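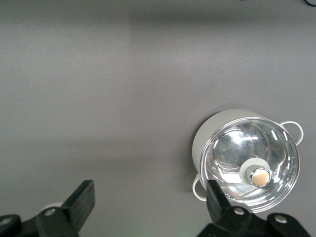
Call for participants: kitchenware handling study

Chisholm is looking for adults to take part in a study of how people pick up, move and set down ordinary kitchenware on a flat table. Items include lidded pots with loop handles and plastic cups. Results will be used to revise our handling guide for Fallard tableware.

What you will do
Lift and replace pot lids by the knob, move pots by both handles, and stand cups upright at marked points. A session lasts 2 hours with one break. You will repeat each task at your own pace and fill out a short form on grip and comfort.

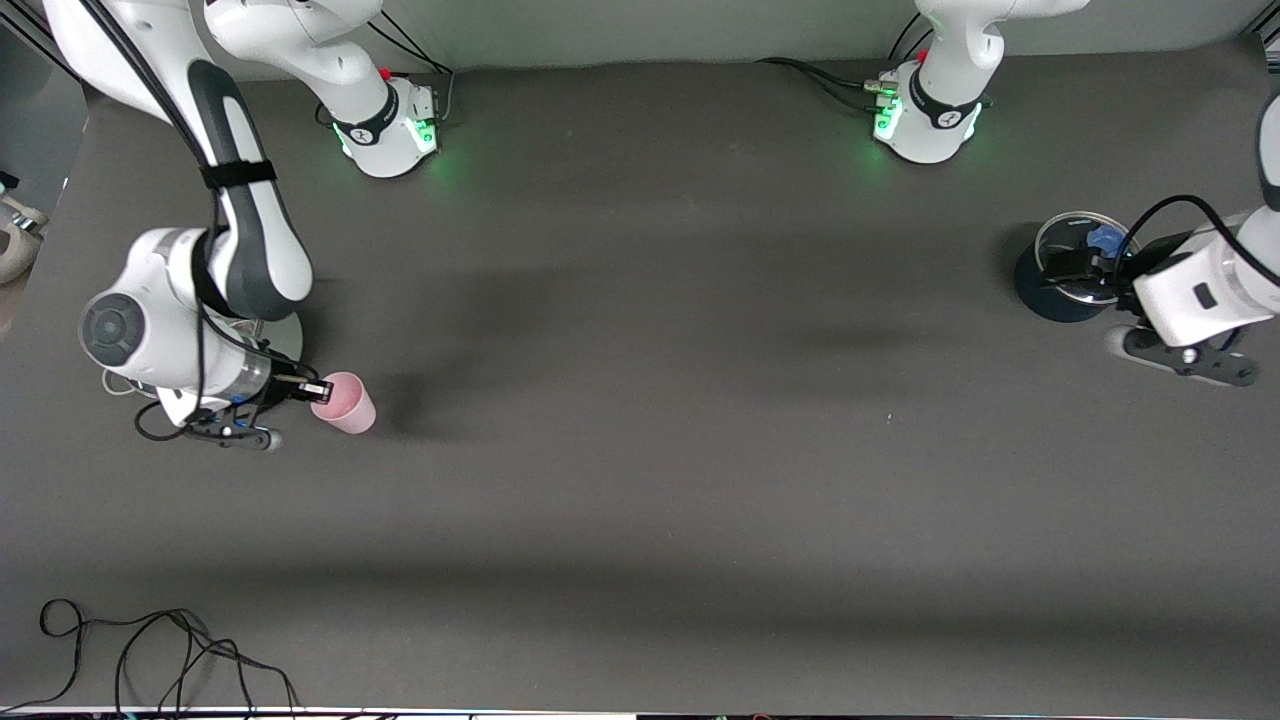 Chisholm - Household Objects Group

Who can apply
You must be 18 or older and able to lift a full pot with both hands. Cooking experience is not required. Left-handed applicants are welcome - the current sample is short of them. People who took part in the February round are not eligible.

Payment and places
Participants receive $100 after the session. There are 11 places left. Sessions start at 9:30 a.m. and 2 p.m.

How to apply
Write to Fiona Matheson, study coordinator, with your age, dominant hand and preferred start time. Questions about the tasks go to Innes Carnegie. Selected applicants will receive a consent form to sign and return before the session.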